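条款改了，合同变了吗
网站服务条款的版本、通知与继续使用

2021年9月8日

企业采购部门签合同，习惯上盯三样东西：价格、交付、违约责任。采购对象一旦换成网站账户，文本就换了位置。价格在订单页，交付在帮助中心，违约责任在页脚的一行小字后面。点进去，第一段通常写着本条款的生效方式，最后几段之中通常有一条写着本条款的修改方式。后一条很少有人审，它的作用却覆盖前面所有条文。

这一条的常见写法如下：“本公司有权随时修改本条款，修改后的条款一经公布即行生效，用户继续使用本网站即视为接受。”句子不长，包含三个独立的法律动作：保留单方修改权，规定生效时点，约定以行为代替同意。三个动作的效力依据不同，审查时应当拆开。

本文以企业客户为立场，讨论这三个动作各自的边界，以及客户一侧可以采取的文本和管理措施。文中用到四家供应方的条款：工业耗材商城Landby，设备租赁网站Elletti，备件分销商Bucur，图纸托管服务Diltis。消费者合同另有保护规则，除个别地方用于对照外，不作展开。

一、修改权从哪里来

合同变更的一般规则是协商一致。变更内容约定不明确的，推定为未变更。单方修改权是对一般规则的偏离，必须在原合同中有依据。原合同没有修改条款，供应方在网站上替换文本，替换后的文本对既有客户只是一份新的要约。

有修改条款的，还要看它本身能否成为合同内容。网站条款由一方为重复使用而预先拟定，订立时未与对方协商，属于格式条款。按照今年施行的民法典，提供格式条款的一方应当采取合理的方式，提示对方注意与其有重大利害关系的条款，并按照对方的要求予以说明。未履行提示或者说明义务，致使对方没有注意或者理解的，对方可以主张该条款不成为合同的内容。

修改条款是否属于“有重大利害关系的条款”，实务中看法不一。较稳妥的判断是看它能改什么。只能改网页功能说明、联系方式、操作流程的，利害关系有限。能够改价格计算、责任上限、争议解决方式的，很难说没有重大利害关系。Landby的现行条款共78条，修改条款排在第七部分末尾，与“标题仅为方便阅读”“可分割性”并列，字体没有任何区别。它的修改范围写的是“本条款的任何部分”。两点放在一起，提示义务是否履行就有争论的余地。

还要区分合同的层次。注册账户时接受的是框架条款，每次提交订单时成立的是单笔买卖合同。框架条款在三月修改，二月已经提交成功的订单适用哪个版本，取决于订单页引用的是哪个版本，以及修改条款有没有写明对未履行完毕的订单是否适用。没有写明的，按提交订单时的版本处理更符合合同成立的时点。供应方主张新版本覆盖旧订单，需要给出文本依据。

供应方有时会援引“网站使用”与“商品买卖”的区分，主张前者的条款可以随时修改，后者不受影响。区分成立的前提是两份文本相互独立。多数网站把两者写在同一页，责任限制一条同时管着浏览网页造成的损失和交付瑕疵造成的损失。文本既然合一，修改的后果也就合一。

二、生效时点

“一经公布即行生效”是最激进的写法。从技术上看，公布时点是服务器上文件替换的时点，客户不可能在同一时刻知悉。客户在文件替换之后、知悉之前发出的订单，按这一写法适用新版本，等于让客户接受一份无从知晓的文本。

缓和的写法是设通知期。四家供应方之中，Landby没有通知期；Bucur的通知期是3天，从站内公告发布时起算；Elletti规定通过注册邮箱发送通知，但没有写期限；Diltis既写了期限，也写了不接受修改的客户可以终止账户并取回已上传的文件。

电子商务法对平台经营者有专门规定。修改平台服务协议和交易规则，应当在首页显著位置公开征求意见，修改内容至少在实施前七日公示；平台内经营者不接受修改、要求退出的，平台不得阻止，并按照修改前的协议和规则承担相关责任。这套规则针对平台。自营商城向企业客户直接销售的，不当然适用，但可以作为谈判时的参照。供应方兼有平台与自营两种业务的，应当先问清账户落在哪一种之下，很多注册页面对此不作区分。

期限的起算点比期限长度更值得审。常见起算点有公告发布、邮件发出、邮件到达、客户下次登录。前两种由供应方单方控制，也由供应方单方掌握证据。以邮件到达为起算点的，按照数据电文的到达规则，指定了特定系统的，自数据电文进入该系统时生效。注册邮箱如果是离职员工的个人工作邮箱，邮件进入系统和企业实际知悉之间可能隔着很长时间，风险在企业一侧。

以客户下次登录为起算点，看上去有利于客户，执行中却有另一个问题：通过接口自动下单的账户从不登录网页。起算点永远不出现，修改是否生效就悬在那里，而订单仍在不断提交。接口协议应当单独约定文本版本，不宜引用网页条款的“现行版本”。
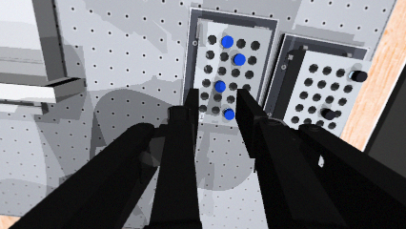 修改条款的范围决定了通知期有没有实际意义。一份设计得当的框架合同，会把可修改的部分和不可修改的部分分列，可修改的部分再限定幅度。具体做法是把费率、服务时间、联系窗口等变量移入附件，正文只写附件的引用方式和调整程序。正文和附件的关系可以比作洞洞板和插在上面的蓝色插钉：附件中的数值属于插钉一级，允许按程序更换；责任上限、管辖、知识产权归属属于板一级，更换须经双方书面签署。供应方若主张有权更换板本身，那么通知期再长，客户得到的也只是一段用来退出的时间。

三、继续使用算不算同意

第三个动作争议最大。同意可以由行为作出，这一点没有疑问。沉默只有在有法律规定、当事人约定或者符合当事人之间的交易习惯时，才可以视为意思表示。“继续使用即视为接受”属于当事人事先约定，形式上满足要求。问题在于这个约定本身也写在格式条款里，前面所说的提示义务和公平原则对它同样适用。

“使用”一词的外延需要界定。登录账户、查询历史订单、下载发票、接收已付款货物，都可能落入“使用”。客户不接受新版本，但需要登录账户下载过去的发票用于入账，按宽泛解释，这一登录就构成接受。按通常理解，下载发票是履行旧合同的附随行为，没有订立新合同的意思。对格式条款有两种以上解释的，应当作出不利于提供格式条款一方的解释。客户在争议中可以沿这一路径主张，更好的办法是事前把这些行为排除在“使用”之外。

租赁类合同的问题更突出。Elletti出租的设备在客户厂区，租期跨年，控制软件需要定期联网校验。条款把“设备保持联网”列为使用服务的方式之一。照此推演，客户要表示不接受修改，就得断开设备，而断开设备又触发另一条关于擅自停用的违约责任。两条合在一起，客户没有不接受的途径。此类组合应当作为一个整体审查，看是否不合理地限制了对方主要权利。单看任何一条，都不容易看出问题。

托管类合同的问题在数据取回。图纸存放在供应方的服务器上，客户在修改生效前来不及迁出，继续存放就被当作继续使用。Diltis的条款在这里处理得较为完整：客户在通知期内提出异议的，存放和下载不视为接受，旧版本继续适用至迁出完成。它没有规定的是异议期间能否上传新文件。对于日常有图纸更新的企业，这一空白会在实务中产生摩擦，宜在订购单中补上一句。

弹窗勾选是另一种形式。登录时弹出新条款，不勾选不能进入。从证据角度，勾选优于继续使用，有明确的时间和账户记录。从授权角度，勾选者往往是仓库或者车间的操作人员，对外有没有代表企业变更合同的权限，要看职权范围和供应方是否善意。职权范围内的事项，对企业发生效力；企业内部对职权的限制，不得对抗善意相对人。操作人员的日常职权是下单，框架条款中的责任上限变更是否在这一职权之内，双方都有可争之处。企业若不希望争论，应当在框架合同中写明：账户操作人员的勾选、点击只对所涉订单有效，不构成对框架合同的变更。

也有供应方把勾选和付款步骤合并，在付款按钮下方写一行“付款即表示同意最新条款”。这种做法把对价格的同意和对条款变更的同意绑定在一个按钮上。付款人如果是财务共享中心，审批流只覆盖金额和收款方，不覆盖条款。企业可以在付款说明中固定使用一句保留声明，但保留声明能否到达供应方，还要看支付通道是否传递备注字段。

四、版本证据

争议进入程序之后，首先要回答的往往是事实问题：当时的条款写的是什么。供应方掌握网站，也掌握历史版本。有的供应方在页脚保留“历史版本”链接，有的只保留“最后更新”日期，有的连日期也没有。

Bucur属于保留链接的一类。它的历史版本页面列有111次变更，其中多数是错别字、链接和联系电话，少数涉及退货期限和运费承担。列表只给日期，不给差异。要知道某次变更改了什么，只能把前后两份文本下载下来逐段比对。从信息披露的角度，材料是完整的；从可用性的角度，重要变更混在大量无关变更里，客户难以辨认。提示义务要求的是足以引起对方注意，一份没有摘要的列表能否达到这一标准，值得怀疑。

企业一侧应当自行留存。可行的做法有以下几种，成本依次上升。

第一种，在提交订单时由采购系统抓取条款页全文，与订单一并归档。抓取的是文本，不含页面样式，可以证明内容，难以证明提示方式。

第二种，同时保存页面的完整渲染结果，包括字体、加粗、折叠状态。折叠状态容易遗漏。有的条款页默认只展开第一部分，其余部分需要点击。默认折叠的内容是否构成合理提示，要靠渲染结果来说明。

第三种，对抓取结果计算哈希值，交由第三方存证。单笔金额较小的耗材采购没有必要逐单存证，可以按条款页的变化触发：文本哈希与上次不同，才存证一次。 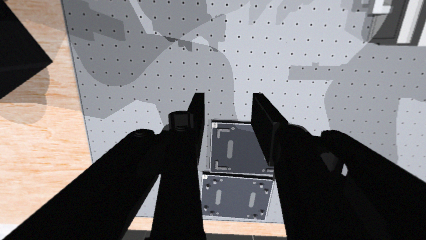 按变化触发的方案有一个前提，即条款页的文本是静态的。部分网站在条款页嵌入动态内容，如当前访问者的地区、币种、会员等级，每次抓取的哈希都不同。处理办法是先剥离动态字段，再计算哈希，并把剥离规则本身留档。剥离规则没有留档的，对方可以质疑存证内容经过加工。

地区字段还带来另一个问题。同一网址对不同地区的访问者展示不同的条款，采购系统的出口地址在甲地，实际收货在乙地，抓取到的版本和收货地应当适用的版本可能不一致。条款中通常写有“以用户所在地版本为准”，而“所在地”指注册地、访问地还是收货地，多半没有定义。集团企业统一采购、分散收货的，应当在框架合同中指定一个版本，写明网址和版本日期，并把全文作为附件。

语言版本的处理与此类似。中英文并列的条款，修改时常常先改英文，中文滞后。滞后期间两个文本不一致，以哪个为准取决于语言条款；语言条款写明以英文为准的，中文页面的“最后更新”日期没有参考价值。抓取任务应当同时覆盖两个语言版本。

五、框架合同的优先顺序

年采购额较大的企业一般与供应方另行签署框架合同，网站条款只作补充。此时的重点是优先顺序条款。格式条款和非格式条款不一致的，应当采用非格式条款，这是法律给出的底线。底线解决的是“不一致”，不解决“一方没有规定”。框架合同没有写仓储费，网站条款修改后增加了逾期提货的仓储费，两者是否不一致，供应方会主张不冲突、可以并行适用。

因此优先顺序条款不宜只写“如有冲突，以本合同为准”。较完整的写法应当包含以下内容：框架合同构成双方就采购事项的全部约定；网站条款仅在框架合同明确引用的范围内适用；所引用的网站条款以签署日的版本为准，后续修改未经双方书面确认不适用；账户操作中的任何勾选或点击不改变上述顺序。

供应方对最后两项通常有异议，理由是系统只能支持一个现行版本，无法为个别客户维持旧版本。这一理由在技术上部分成立。结算规则、退货入口、物流时效都写在系统逻辑里，个别客户的例外需要人工处理。谈判中可以让步的也是这一部分：操作流程随现行版本走，权利义务按签署日版本走。两者的分界用附件列明，避免留给事后解释。

优先顺序还涉及订单上的备注。采购系统打印的订单背面有买方的标准条款，供应方的确认邮件末尾有卖方的标准条款，双方都声明以己方为准。有框架合同的，两份标准条款都应当排除。没有框架合同的，回到要约与承诺的规则：承诺对要约内容作出实质性变更的，为新要约。标的、数量、质量、价款、履行期限地点方式、违约责任和解决争议方法的变更，都属于实质性变更。网站下单的特殊之处在于，订单提交成功时合同即告成立，当事人另有约定的除外，而网站条款恰恰常有另外约定，把成立时点推后到发货确认。这一推后使供应方在确认之前保留了拒绝的余地，也使买方订单的性质退回到要约。

推后成立时点的约定在企业交易中原则上可以成立，前提仍是提示。需要留意的是它和价格修改条款的配合。订单提交后、发货确认前，网站价格上调，供应方主张合同尚未成立，要求按新价格重新下单。框架合同若有锁价安排，应当写明锁价时点为订单提交，并写明在此期间供应方不得以合同未成立为由拒绝。单写锁价、不写后半句，锁价安排会落空。

六、无效之后

修改条款被认定不成为合同内容或者无效，后果是恢复到修改之前的版本。这里有两个容易忽略的环节。

其一，旧版本中也可能有不利于客户的内容。客户主张新版本无效之前，应当先把两个版本逐条对照。实务中见过这样的情况：新版本降低了责任上限，同时延长了质保期；客户争得旧版本适用，责任上限恢复，质保期也随之缩短，而争议货物的瑕疵恰在延长的质保期内发现。部分无效的主张可以绕开这一结果，即只主张责任上限的修改无效，其他部分不受影响。能否拆分，要看各条之间是否互为条件。

其二，多次修改的连锁。第二次修改以第一次修改为基础，第一次无效，第二次的引用对象就不存在。文本中如果写的是“将第十二条第二款改为”，而第十二条第二款是第一次修改时才加入的，恢复之后的编号就对不上。供应方用全文替换的方式修改，可以避免编号问题，但也使每一次修改都成为对全文的重新提出，客户在任何一次修改中都可以对全文提出异议。两种方式各有代价。

供应方一侧的法务对此也并非没有考虑。责任限制、管辖等核心条款长期不动，修改集中在费用和流程，是较成熟的网站条款的共同特征。对这类供应方，客户的审查资源可以主要放在费用条款上。

管辖条款单独说一句。解决争议方法的条款具有独立性，合同不生效、无效、被撤销或者终止，不影响其效力。修改后的管辖条款与修改前不同的，先要确定管辖条款本身的修改是否成立，再谈其他。客户收到修改通知，如果只能来得及看一条，应当先看这一条有没有动。

七、审查时的提问

以下问题按审查顺序排列，可以直接用作供应方准入时的问卷。

条款中有无单方修改权，范围是否包括价格、责任上限、争议解决。

修改条款是否有区别于其他条款的提示方式，提示在注册时、下单时还是仅在条款页出现。

通知方式和起算点如何规定，通知发往哪个地址，该地址由本企业哪个岗位管理。

未履行完毕的订单适用哪个版本。

“使用”包括哪些行为，下载发票、查询订单、接收货物、设备联网、数据存放是否在内。

不接受修改时能否退出，预付款和押金如何处理，退出期间适用哪个版本。

是否提供历史版本，是否提供差异说明。

接口下单是否另有协议，该协议引用网页条款的哪个版本。

框架合同的优先顺序条款是否排除了勾选和点击的效力。

问卷收回之后，答复应当与条款文本核对。答复与文本不一致的，要求供应方以书面形式确认以答复为准，并列入框架合同附件。客服邮件中的说明能否约束供应方，取决于发送者的权限和条款中有无“完整协议”一条；有该条的，客服说明的效力大多会被否认。

问卷不需要每年重做。条款页的抓取任务发现文本变化后，由法务对照上述问题，只复核受影响的项目。复核结果分为三档：无影响，归档；影响操作流程，通知采购和仓库；影响权利义务，在通知期内发出异议函。异议函应当写明所针对的版本日期、不接受的条款编号、旧版本继续适用的主张，以及异议期间的账户操作不构成接受的声明，按框架合同约定的通知地址发送。没有框架合同的，发往网站公示的经营者地址，同时抄送客服邮箱，保留投递记录。

对于通知期很短的供应方，如Bucur，上述流程从发现到发函要在期限内走完，审批环节须事先授权。未作事先授权的企业，可以先发一份概括性的异议函保留权利，列明“对本次修改中涉及价格、责任及争议解决的内容不予接受”，随后再补充具体条款编号。概括性异议能否达到明确性的要求，要看修改内容的多少和补充的时间间隔，间隔越短越有利。补充函应当引用第一份异议函的日期和投递编号。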